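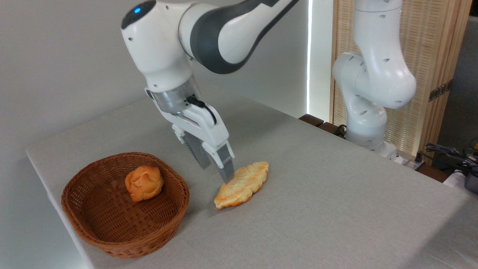
From: Isamu Shibata
To: bread-table list
Date: 20/06/2025
Subject: Re: Baskets, cloth and the business of the pastries

Hanna Wilczyńska wrote:

> Dear all,
>
> Three things from last month's table, before I forget and we do it
> all again in July.
>
> First, the cloth. I asked for something plain and was given the
> gingham, which made everything on it look like a jar of jam. Has
> anyone got a plain one big enough to hang over the front?
>
> Second, the baskets. We have two schools of thought, and both of
> them were at the table with tongs. Zbigniew likes one big basket
> filled until things roll off. I would like several small ones. Could
> somebody please decide, as I am tired of moving rolls back and forth
> behind his back.
>
> Third, the long pastries. Do they go in with the round rolls or on
> their own? Rizwan put them in upright, like umbrellas.
>
> Hanna

Hanna, and everyone else who has kept quiet in the hope of not being asked,

I'll take these in the order that suits me.

The cloth is settled. I have a light grey one, and it covers the top and comes down over the front with a bit to spare. Wiesława thinks it is gloomy. Wiesława also thinks the gingham is cheerful, so we can each weigh that as we see fit. Bread is brown and orange and yellow, and on grey you can tell it's bread. It does show crumbs, but so does the floor, and we have lived with that for years. Please don't iron it on the table again. There is a mark on the varnish the exact shape of somebody's impatience.

Now the baskets. I am with Hanna on size and with Zbigniew on filling, which should annoy them both equally. One round wicker basket, the brown one with the rolled rim, put near the front left corner where people arrive. It's shallow, and that is the good thing about it. In the deep one from Noketti the bottom layer went home with us every time, and I have eaten as much of that bottom layer as I intend to. A single roll in a wide basket looks like the last one at a funeral, I grant you, so somebody has to keep it topped up from behind. I nominate whoever replies to this first, which should guarantee me a peaceful evening.

As for the long pastries, they go in with everything else, but lying down. Rizwan, I know you had a theory. The theory fell over at twenty past ten and took the seeded rolls with it. Put the round ones in first, towards the back, then lay the twisted ones crosswise so that they lean on each other. Two make a decent little heap. Pointed ends to the side, please, or they catch on sleeves.
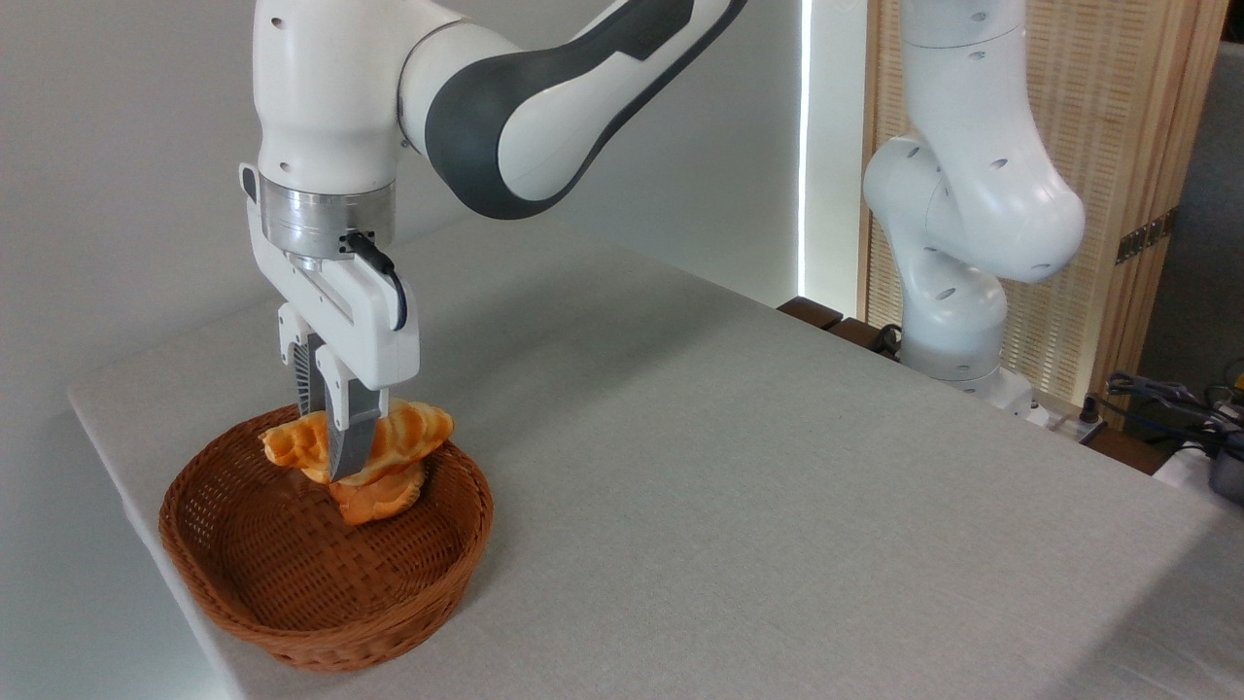 The brown basket, with one pastry going crosswise over another.

You'll see they want to be the right way up as well. All the work is on top, in the ridges and the glossy bits, and a pastry on its face could be anything. Last month I found four of them face down and one person (you know who you are, and so does Wiesława) insisting that they kept better that way. Kept for what? They were gone by noon.

While I am on the subject, two smaller matters. The price cards. They say 30 on one side and 12 on the other, and no unit on either, and a gentleman asked me very politely whether that was the temperature. I will write new ones. If anyone has the thick pen from the Sadowski box, I'd like it back with its cap.

And the paper bags. The Fornis people only sell them in packs of 500. I have ordered one pack, and the rest of the cupboard will have to come to terms with it. The old bags with Korier printed across them can be used for carrying flour, or for lining Zbigniew's deep basket if he still can't bear to part with it.

Hanna, you asked for somebody to decide, so I have. Complaints to the list, where they can be enjoyed by all of us. Wiesława, could you bring the tongs, both pairs, and the tray with the handle that works?

Isamu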